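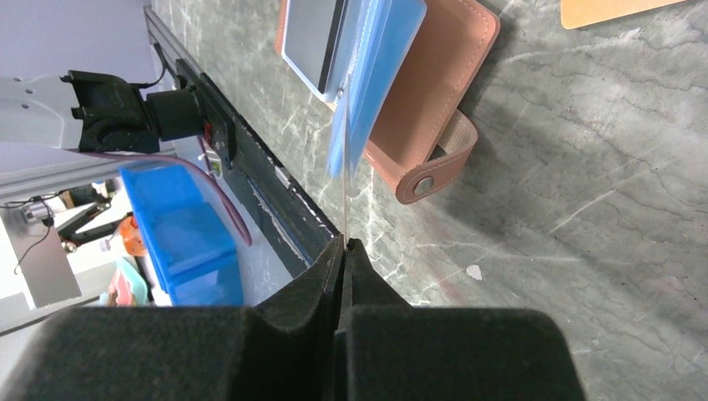
gantrygoat replied at 21:14
Force threshold. You've set the close-until-contact limit for cards and you're using it on a bit of string. The fingers meet each other before the controller decides it has met anything, so it reports an empty grasp and goes home in a huff.

trolar_tim wrote:
Thanks, but it doesn't report an empty grasp. It reports a good one every time, whether there is string in there or not. In that photo the planner believes it's holding the blue card. It is holding the thread the blue card hangs on. I suppose that's true in the way that I'm holding a dog when I've got the lead.

Full story for anyone who missed the first thread. Two arms, wrist camera on each, one fixed camera, Trolar stack on top with the stock grasp scorer. The job is tidying small desk clutter: cards, card holders, a leather case, bits and bobs. Cards work. Anything thin or see-through and the scorer loses its mind. Last night it was 2 good lifts out of 30 on the thread.

mrs_offset replied:
2 out of 30 is better than I get threading a needle.

Is the depth coming from the wrist camera or the fixed one? Clear plastic gives you whatever is behind it, so with the blue card over the tablet you're probably getting tablet depth and a grasp point somewhere inside the table.

trolar_tim wrote:
Fixed one, fused with the wrist at close range. And yes, it has tried to go through the table. The table won.

gantrygoat replied:
Then turn the fusion off. I've said this in four threads now. Fused depth is two wrong answers averaged.

Oldřich Pešek replied:
I don't agree with that at all. Fusion is fine if the two cameras share a clock. On Tandesdale builds before August the wrist stamps were taken on arrival at the host, so they trailed the exposure by 105 ms. If the arm is moving, your wrist cloud is smeared along the approach. Look at the stamps before you rip anything out.

trolar_tim wrote:
I'm on the July build. Going to look at the stamps. While I do, the other half of the problem, which is getting both arms to work in the middle without knocking knuckles:
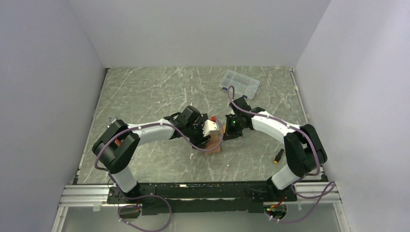 Padding is far too small for arms that close together, says mrs_offset, who'd put the collision margin at 20 mm and let the planner sulk.

trolar_tim wrote:
I tried 20 and it refuses everything. "No valid plan", over and over. It won't bring the second gripper anywhere near the first, and with a block that size they do have to be near each other. At 2 mm it plans happily and I sit with my hand on the stop button.

gantrygoat replied:
Per-link margins. Keep 20 on the elbows and upper links, drop the fingers to 2, and whitelist finger against object once the grasp is confirmed. Schwaiger has a config for it in the examples folder, badly named as usual. Also your cable loops aren't in the collision model, are they.

trolar_tim wrote:
They are not. The purple one that arcs up off the right wrist exists only in the real world.

mrs_offset replied:
Put a fat capsule along the upper link and call it cable. Ugly, works.

gantrygoat replied:
It does not work, it eats half the workspace. Lower the wrist speed and clip the cable down properly.

mrs_offset replied:
Some of us have jobs where the arm is meant to move.

Oldřich Pešek replied:
Please can we have the stamps before the annual cable argument.

trolar_tim wrote:
Stamps checked. 105 ms, to the millisecond, you smug man. Patched the driver from the Brolten branch so it uses exposure time. The wrist cloud now lines up with the fixed one when the arm is moving. It still can't see clear plastic, but it has stopped aiming inside the table.

I've gone back to the cards to make sure I haven't broken the bit that worked. Two stacked at an angle, and the segmenter has to call them two objects with only a sliver of the lower one showing. It used to merge them and try for both.

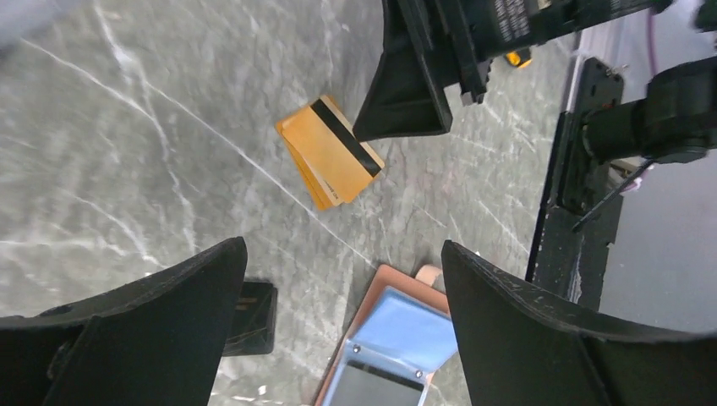 WHERE THINGS STAND (edited into the thread by trolar_tim, 23:40)

Wrist clock: fixed, see the Brolten patch. Update past July if you can and save yourself the evening.

Margins: 20 mm on elbows and upper links, 2 mm on fingers. Plans come back and my hand is off the button, mostly.

Cable: capsule for now. gantrygoat has registered his objection.

Stacked cards: segmenter splits them if I drop the merge threshold. Drop it too far and the magnetic stripe becomes an object in its own right, and the arm goes after it with real enthusiasm.

Thread: still open. The contact check needs finger width as well as force, and I haven't written that yet. If anyone has one that copes with thick foam pads, post it, because mine squash by more than the thread is wide.

gantrygoat replied at 23:52
Take the pads off.

mrs_offset replied at 23:53
Do not take the pads off.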